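We use cookies to remember your preferences. Accept | Manage settings

Speaker notes: "The Table by the Door"
Leemans Home Organizing Evening, Mar 18, 2023

Open without slides. Ask who has a table at home that was bought for one purpose and now serves all of them. Wait for hands. Put mine up first, both of them if the room is slow.

My numbers, quickly. I kept a list from November on of everything that landed on our hall table and stayed overnight. 163 items. Of those, six belonged there. (Pause. If they laugh, fine. If they don't, move along, it gets worse.)

Say something about the cloth. People put a nice cloth on a table in the belief that it will discourage clutter. Clutter loves a nice cloth. It feels invited.

Next slide, leave it up for a while.

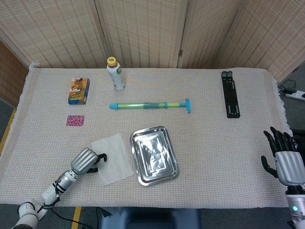
Bottle, water toy, steel tray, napkin, and the rest of the gang.

Ask the room to sort it out loud. Somebody always begins with the bottle, as it has an obvious home. Let them have that one. Then the napkin and the pink fabric: same pile or not? Last time at Putlow this took us up to the coffee break and two people were no longer speaking.

The tray is my real point. A tray is supposed to hold the small stuff. Notice where the small stuff is. I own four trays and can report the same result at home.

The water gun goes under "seasonal," a word meaning we'll trip over it until summer. The folding stand goes under "useful," and so do most of the things I have moved house with.

Room divider: mention the Jereck method, where you put a screen behind the mess and call it a zone. Cheap, quick, and I've done it.

Exercise, if there's time. One surface, one bag, the length of one song. Not a long song. Hand out the Workenard worksheets AFTER, or they'll read them instead.

Take questions. The one about spouses is coming, so have some water first.

Related talks
- Drawers: A Confession
- What the Garage Knows
- 288 Lids, No Containers
- Labeling Things You Should Throw Out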